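# Nikside reading log data

Hello! I'm Maricel Galang, I teach the younger years at Nikside, and I've been typing up our pupils' reading logs for longer than I care to admit. You're welcome to use them.

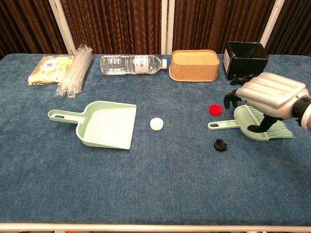 ## What's in it

One row per book per pupil, 599 rows altogether, from the 24 children who took part in the home reading scheme. Between them they got through 114 different titles (one dragon book was borrowed so often that I had to buy a second copy).

There are 2 files:

- `logs.csv` — the rows themselves
- `titles.csv` — title, author, reading band and whether it's in our library or came from home

## Columns in `logs.csv`

| Column | What it means |
|---|---|
| `pupil` | a random code, never a name or initials |
| `title_id` | matches `titles.csv` |
| `started` | month only |
| `finished` | yes, no or blank |
| `read_with` | adult, brother or sister, alone |
| `stars` | one to five, chosen by the child |

A blank in `finished` means the log didn't say. Please don't turn those into "no" — I did that in an early version and it made some very keen readers look terrible.

## How I made it

The children filled in paper logs at home and handed them in each half term, and I typed everything up in Velimik, then exported it. Spelling of titles has been tidied. The star ratings are exactly as given, even where somebody drew nine stars and coloured in five of them (I went with five!).

October is a bit thin. We changed to the Skonero log sheets that month and plenty of families carried on with the old ones, which had no space for `read_with`.

## Things to watch out for

- Reading bands are our own and won't match another school's.
- Picture books and chapter books count the same, so don't use the row totals to rank anybody.
- The Vrabec poetry cards are down as one title, although there's a whole box of them.

## Using it

Free for teaching, training days and your own projects. Parents agreed to the coded version being shared, so please don't try to work out who is who. If you find a mistake, open an issue and tell me the row number — I usually look after tea.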